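The year of the compost

November 15, 2021

We moved to Skosano in March, into a rental with a backyard that the agent called "low maintenance". It was a clothesline and a rectangle of clay. I had never grown anything on purpose, but I'd spent a lot of the previous year indoors reading about soil, and I arrived with opinions.

The first opinion was that we needed compost. The second was that I wasn't paying for it.

Getting the stuff

Compost is free, provided you count your weekends as worthless. You need greens (kitchen scraps, lawn clippings) and browns (dry leaves, cardboard), and every website gives a different ratio with the same total confidence. I went with 30 parts carbon to one of nitrogen, a figure I can't measure and neither can you. In practice this meant throwing in a cardboard box whenever the pile smelled like the back of a pub.

The local café, Ofori, gives away coffee grounds if you bring your own bucket. They are generous people. By April I was collecting 22 litres a week and had started to get looks from a woman with a much smaller bucket. There is a finite supply of coffee grounds in this suburb, and I'm sorry to say I now get up early for it.

The thermometer phase

I bought a compost thermometer for nearly $40, which rather spoils the bit about not paying. It's a dial on a long spike. For a fortnight I went out each night in my dressing gown, stabbed the heap and came back in to announce the result to a household that hadn't asked. It peaked at 55. I have had less satisfying promotions at work.

Then it rained for nine days and the heap went cold and grey and sat there like a wet doona. I turned it. I added straw. I turned it again and did something to my shoulder that the physio described as "ambitious".

What to keep it in

You can spend any amount of money on a container. The Fliltent catalogue has a tumbler at $95 that holds less than my bucket does, and a Drusano one with a viewing window, for people who like to watch. My neighbour over the back fence just has a heap. His tomatoes are taller than he is.

I ended up with three bays knocked together from old pallets, and a strong interest in other people's bins. Depth matters, I've decided, and so do sloping sides, for getting a shovel in.
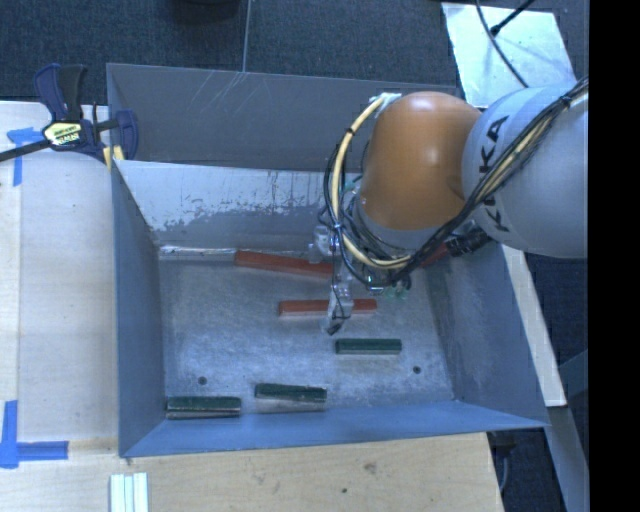
Things I have stopped composting

Citrus, after an argument with the worms. Tea bags, many of which turn out to be plastic and come back in spring looking exactly as they did when they went in. Avocado stones, same. The little stickers off the fruit, which I never meant to compost in the first place, and which I expect to be picking out of the silverbeet for as long as we hold the lease.

The clay is still clay, mostly, but there's a strip along the fence where a fork now goes in without swearing. I've put beans there. Snails have had the first lot and I've sown a second.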